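Titurden Evening Course in Home Storage
Handout 5: Open bins, flat boxes and corners

Tools and games usually end up in the same cupboard, so this unit treats them together. An open-top bin suits anything picked up often. A screwdriver can lie lengthwise in a ribbed plastic tray and still be found at a glance. Keep blades and loose bits out of it.

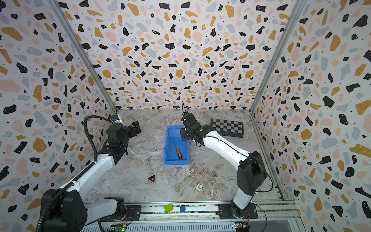
Lidded boxes are for things used once a month or less. Label the short end – the long side is usually hidden on a shelf.

A folding board stores flat and closed. Set it down before opening it, and check that the pieces are inside before stacking anything on top. The Pudero shelf used in class is 200 mm deep, too shallow for most boards laid front to back.
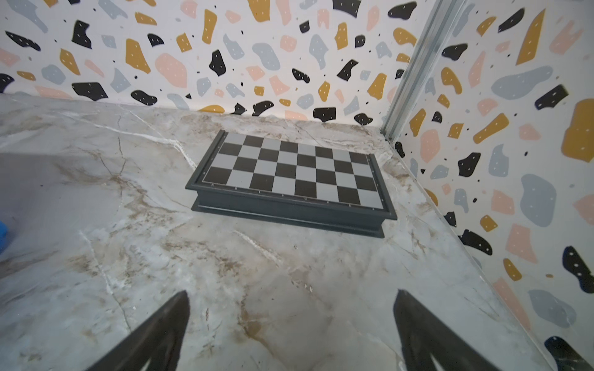 Fig. 2. Folding chessboard, closed, on a marble-patterned surface.

Corners come next. Measure the angle first; few are a true 90 degrees. Metal trim takes up a little room too, so measure from the trim and leave 5 mm clear.
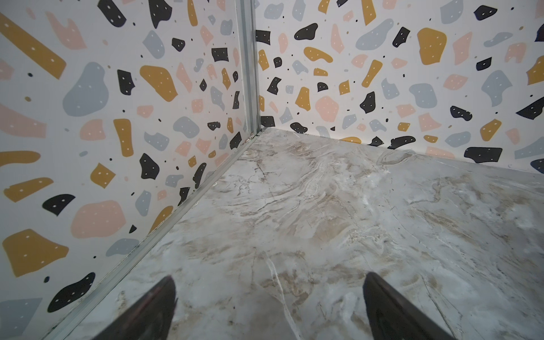
Busy wall patterns make small items harder to spot. Against terrazzo print, a bin in one solid color works better than a patterned one.

Wipe the floor along the edge rail before putting anything back. 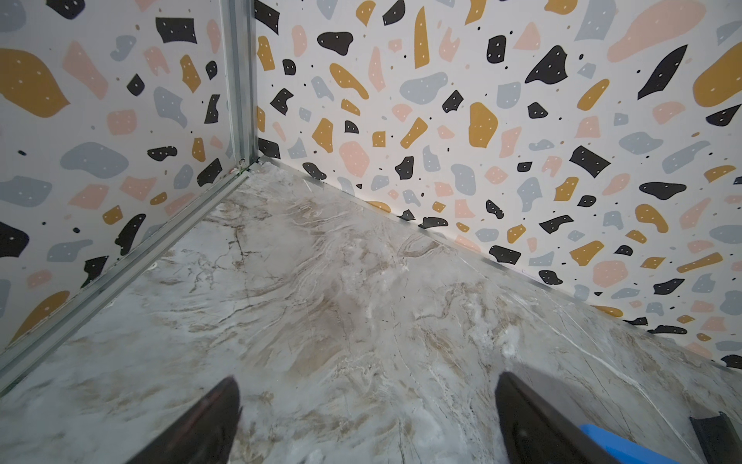 For next time: read the Kakakhel chapter on shelf depth and sketch one corner at home, scale 1:50. Bring the sketch to the Drarov room.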